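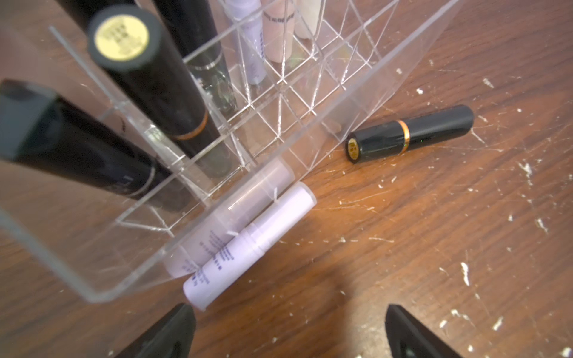

The Bidex fingers and the lipstick organizer, with two items still on the table

March 6, 2023

Multon will rent you a robot arm for a month. You get the arm, a pair of black gripper fingers, a camera for the wrist and a login to their software, which is called Bidex and looks like it was designed in 1980 by someone who was fond of gray. The whole package costs $114 a week. I have spent more on worse hobbies.

The brochure says Bidex can "tidy any vanity." I don't have a vanity. I have a scratched wooden table with white flecks all over it, and a clear acrylic organizer I bought for the purpose, so that was the test.

Clear acrylic is a mean thing to hand a robot. The walls are see-through except where the light hits the edges, and then they're bright white lines. Bidex spent most of Saturday treating them as a rumor. Setup took 40 minutes, most of it spent hunting for the menu where you tell it how wide to open the fingers.

Black tubes it likes. The pale lavender ones it approaches the way I approach a phone call from the bank. A lipstick lying on its side is a fair pickup, but standing it up in a square compartment is another job entirely, and the manual gives that job one paragraph and a drawing of a mug.

Support is by email and quite friendly. They say a better grasp planner is coming in September. Buying the kit outright is $2000, and I've told them I'm thinking about it - I am mostly thinking about the table.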